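Search this site
Search
Go

Two weeks as the hands of somebody else

By Ciarán Scanlon
12/05/2021

I promised in the last newsletter that I would stop writing about our heating and start writing about what we do all day, so here goes. For the past while I've been one of the people at Dalmont who drives the robot. I put on the headset and the gloves, I stand in my taped square, and whatever I do with my arms, it does with its arms, a little later than I'd like. Every go we have at a task gets recorded, and the recordings are what the learning software is trained on. I used to repair vending machines. My mother tells people I play video games for a living and I have given up correcting her!

The task we're on is the one we call Kiment, after nothing at all (somebody needed a folder name and fell asleep on the keyboard, or that's the story). Kiment is opening a cabinet door, getting a thing out, putting it on the shelf next to it, and closing the door again. You did it this morning with your eyes half shut looking for the coffee. I can tell you that the first time I did it through the robot I spent a good long stretch just trying to find the door with my fingers, like a man looking for a light switch in a hotel.

What gets you is the looking down. When you're wearing the headset you see what the head camera sees, and if you drop your chin you expect your own sweater and your own belt. I have been caught by this more than once. I bent my neck to check where my feet were before stepping closer to a cabinet, and there were feet, all right, and I told them to move over a touch, and then remembered that mine were in the square, facing the window, on the other side of the room. There's a queasy second in there. It passes faster now. Si-eun Cheon, who trained me, told me on day one to say out loud "those are the robot's" and I felt like a fool doing it and I still do it.
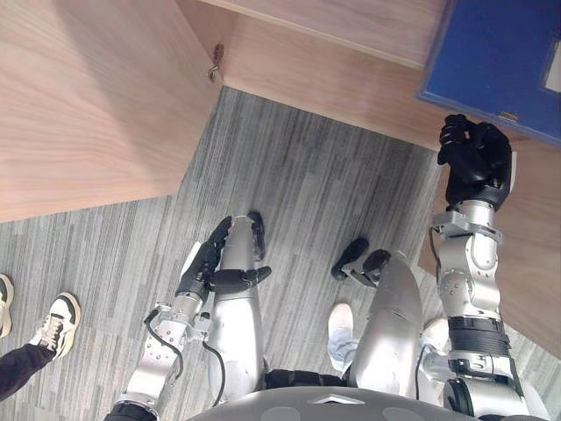
Si-eun says the legs aren't even the hard part, and that new drivers all worry about the legs when they should be worrying about their thumbs. "You can stand badly and still give me a clean recording," is how she put it to me, "but if your thumb is lazy I have to throw the whole thing out, and I'll be grumpy about it." She does get grumpy about it. She reviews every session before it goes into the training set and she has a way of typing the word "thumb" in the notes column that I can hear from across the building.

She's right, too. A human thumb does a hundred small things you never ordered it to do. When I pick up a mug, my thumb is already sliding into place before I've thought about the mug. The glove picks up the big movement and misses some of the small one, so the robot's thumb comes in late or flat, and the mug tips. So you learn to drive your thumb on purpose. You open the hand wide, too wide, wider than you'd ever do in your own kitchen. You bring the fingers in. Then the thumb, then you wait, then you lift. It's like patting your head and rubbing your stomach, only your stomach is several steps away and made of metal.

The other thing I had to unlearn is hurrying. I'm a hurrier. There's a lag between me and the robot, short enough that you'd never notice it on a phone call, and if you move at normal speed you end up correcting for a mistake the robot hasn't finished making yet. Then you correct the correction. Si-eun calls this "stirring soup" and she's spotted me stirring soup from the far end of the corridor, just from my elbows. The cure is to move and stop and let it catch up. Move and stop. I went home after my first full session and put the dishes away like that without noticing, and my daughter asked if I'd hurt my back.

Now for some numbers, because I know a few of you like them. We've recorded 653 goes at Kiment up to the time of writing. Of those, 182 were tossed. That sounds like a lot of tossing, and it stings when it's yours, but the reasons are mostly dull. The glove lost its tracking. Somebody's door bounced back open. I sneezed (once, and it was spectacular, both arms went up like a goalkeeper). We keep the ones where something goes a bit wrong and the driver fixes it, and those are the ones Si-eun likes best. If the robot only ever sees a perfect reach, then the first time its fingers slip off the edge of the door it has no idea what comes next. So a slip, a pause, a second try and a nice tidy finish goes in the good pile. I've got a talent for slips. I like to think of it as my contribution.

We also do it the other way, by hand. For that you put the arm into its slack mode, take hold of it near the wrist and walk it through the reach yourself, with a second person on the stop button. It's heavier than it looks but it moves more smoothly than you'd think, a bit like leading a very polite horse. I prefer it for anything close to the edge of a door, because I can feel when the fingers touch and I can't feel that through the gloves at all. Si-eun prefers the gloves for nearly everything, on the grounds that with the hand-guided method the recording from the cameras is full of me. We've had this argument over lunch a good few times now and I think we're both enjoying it too much to settle it.

In August we had the people from Ó Néill over to try the setup. They do joinery and shop fitting down the road and they've been very decent about lending us doors with different hinges. I'd assumed they'd be bored stiff. Their foreman had the gloves on for two goes and on the second one he got the door open, with his tongue sticking out the side of his mouth the whole time, and it was better than anything I managed in my first week! He said he'd simply pretended he was opening it for somebody with a cake. I've been thinking about that cake ever since. When I imagine the cake my elbows go quiet and the soup stays unstirred. I told Si-eun and she wrote "cake" in the driver notes, with no explanation, so that's going to puzzle whoever comes along next.

Does it work, is what my neighbors want to know. Well, sort of. The last version of the trained program ran on its own for 23 tries at the first part only, reaching for the door and getting the fingers behind the edge. It's decent at the reach. It's pretty hopeless at knowing when it has hold of the thing, and it will happily pull away with nothing in its fingers and carry on with the rest of the job, very sure of itself, setting down an item it never picked up. It's hard not to feel bad for it. It's also hard not to notice that it does a tiny drop of the right shoulder before it reaches, and that I do a tiny drop of the right shoulder before I reach, and that Si-eun doesn't. I had that shoulder from years of leaning into vending machines. So that's in there now, for good or ill, and there's a note about getting more drivers on the rota so that it doesn't pick up all of my habits.

Which brings me to the begging part of this item. We need more drivers. You don't need to know anything about robots. You need to be able to stand for a while, take a bit of teasing about your thumbs, and say so when you feel queasy so that we can stop. Left-handed people are especially wanted, as we've got nearly none. If you wear glasses, bring them, the headset fits over most pairs. Please don't wear big rings, the gloves hate them. Come in through the Lulness side entrance and ask for me or Si-eun.

Next time I'll write about drawers, which we start on soon, and which I already dislike. A door swings on its hinge and more or less tells your hand where to go. A drawer wants to be pulled dead straight or it jams, and pulling anything dead straight with somebody else's arm is a skill I don't have yet. I've been practicing at home on the cutlery.

Comments (4)

lefty_in_lulness
Left-handed, no rings, get seasick on a pier. Am I any use to you? Would love a go at the hand-guided one at least.

Ciarán Scanlon
Yes please! Hand-guided has no headset so the pier shouldn't come into it. Come by any afternoon.

Marguerite
I taught piano for years and the bit about the thumb made me laugh. Same word, same margin, every week. Have you tried having people do it very slowly with their eyes closed first, without the robot? It helped my beginners a lot.

Si-eun Cheon
Marguerite, we have not, and I'm stealing it. For the record, I am not grumpy. His thumb is better than it was.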